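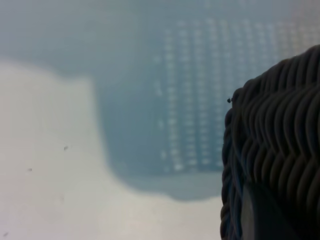 Reporting Crime and the Courts
Handout 4: From arrest to verdict
Course tutor: Fionnuala Egan
July 2026

4.1 Stages of a case

A report must state which stage a case has reached. Arrest, charge and conviction are separate events and the words are not interchangeable. A person who has been arrested is a suspect. A person who has been charged is a defendant or the accused. "Attacker" may be used of an unknown person, but should not be attached to a named defendant before a verdict.

4.2 Attribution

Each claim about the offence needs a source: police, prosecutor, defence or court record. If two sources differ, give both. A lawyer's statement made outside the court does not carry the same legal protection as evidence given inside it.

4.3 Pre-trial detention

State the length of the order, the court that made it and the date of the next hearing. Detention is not a finding of guilt. Where bail was refused, report the grounds given by the judge and add nothing to them.

4.4 Naming victims

Check for a court order first. Then confirm that the family has been told. Use the name and pronouns the person used in life, even where official papers differ.

Exercise

Read the Rostham court bulletin in the course pack. Write a news report of 400 words and list your sources underneath. Mark any sentence that would have to change if the charge were dropped.

Reading before the next session: Zerrin Tatlı's notes on contempt, sections 1 and 2.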